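Brondum 12 oz Training Gloves
Lace-up, sold by the pair 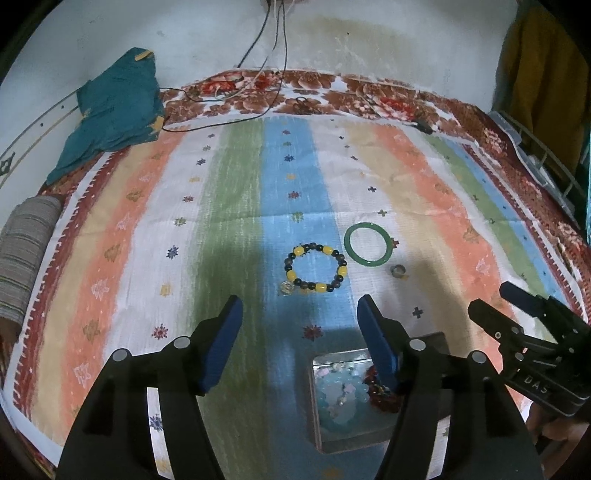
The Brondum is our midweight glove for bag work, pads and light sparring. The padding is a single molded piece with an extra layer over the knuckles, and the thumb is stitched down along its full length. Leather shell, nylon lining.

Hand wraps are not included. If you wrap thick, go up one hand size.

Colors: black, red, navy
Hand sizes: S, M, L
Laces: 66 inches, replacements sold separately

Break-in takes a few weeks of regular bag rounds. Wipe the shell down after training and leave the gloves open to dry. Do not put them in a dryer or on a radiator.

Not approved for competition. For bouts, see the Quinlan fight glove.

Gym orders of six pairs or more ship free from our Tultbridge warehouse. Contact Yolanda Vallejo in team sales for a quote. Restock on navy, size L, is expected in March.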